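Tuesday, September 8, 2020

Hardness at the kitchen tap this morning: 200 mg/L as calcium carbonate. Same as Sunday. The softener is in service and the display shows no fault, so either the resin is spent or raw water is getting past it.

Checked the bypass valve first. Handle fully at "service," no play. Salt level in the brine tank is above the water line. Pushed a broom handle down through the salt and found no hollow space, which rules out a bridge. The control head on the Zollon is set to regenerate every 2,000 liters, and the counter says it last ran on Saturday night. I heard it run. Whether it drew any brine is another matter.

Signs in the house so far: film on the glasses, scale on the shower head again, towels stiff off the line. T-shirts are less affected than towels, at least the thin ones. The green one with the cartoon print still folds without feeling like cardboard. Detergent use is up by half a scoop a load.

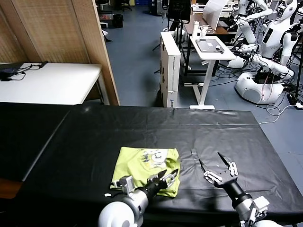 Check the injector before blaming the resin, came the advice over the phone this afternoon, and do it with the water off and the pressure let down. A plugged injector lets the unit go through its whole cycle on time, with all the right noises, and never pull a drop of brine. Also the screen in front of it. And stop using the cheap salt.

I had not considered the salt. The last two bags were a different kind, with more fines, and there is a gray sludge on the bottom of the tank that I don't remember from last year. Will go back to pellets when these are used up.

Spent an hour typing the old readings into one table. They were in the paper notebook, in the margins of the manual, and in a few messages to myself. I should have kept them in one place from the start. The column for flow is mostly blanks. Copied in the one longer note I made at the other house, as it has the only complete test of a brine draw I have ever done.
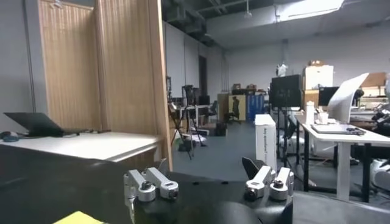
Lusari, May. Manual regeneration, started after supper. Backwash normal, discolored at first and then clear. Brine draw: marked the tank wall with tape and looked again after 30 minutes. Level well below the tape. Slow rinse normal. Refill stopped at the float as it should. Hardness next morning too low for the strip to show. Total time a little under 2 hours. No parts replaced.

So that is the test to repeat. Same tape, same interval. If the level has not moved, the injector comes out. If it has moved and the tap is still at the same hardness tomorrow, I have to think about the resin or the seals, and the seals are the cheaper of the two.

Called the supplier in Plillberg. They have the seal kit on the shelf. The injector for this model has to be ordered. They asked for the serial number, and the sticker is on the back of the head, facing the wall, so I read it with a hand mirror and wrote it inside the front cover of the notebook. 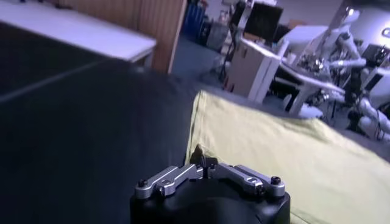
The other open question is the test kit. The Kinyua drops are past their date. Ran them against bottled water with the hardness printed on the label and the result agreed to within one drop, so I will trust them for now and buy fresh ones with the seals.

Tape is on the tank. Regeneration starts after the dishes are done.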